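In praise of the board on the table

I have been mending small things for a good many years now, badly at first and then a little less badly, and if I were allowed to hand on one habit to anybody starting out it would be a very dull one. Put a board down first. A plain, pale board, big enough to cover the table where you sit, and keep it for that job alone.

My own came from a shop called Sowerby, which was clearing its shelves one April, and it cost me 11 pounds. Until then I had worked straight on the dining table, which has a dark, busy grain, and I couldn't begin to tell you how many evenings I spent on my knees with a torch, hunting for some little black clip that had been beside my elbow the whole time. Black on dark brown is a cruel combination, particularly after supper.

A pale surface is kind to tired eyes. Green shows up on it, black shows up on it, and you can lay the pieces well apart and give each one a bit of room to itself. I know people who swear by trays with compartments (my brother-in-law has one with 21 of them, and he is very proud of it), but I find that once a part has gone into a compartment I stop looking at it - and looking is most of the work.

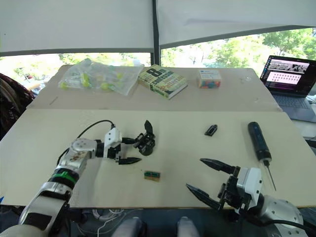 Carter Gill wrote to say that he had gone over to a pale board himself and gone straight back again, as everything slid about on it, and that an old tea towel folded in two would hold a screw where you left it. I have a good deal of sympathy with that. A tea towel has loops and threads, though, and they do catch on things, so I keep mine at the side for the screws and leave the board clear for the rest.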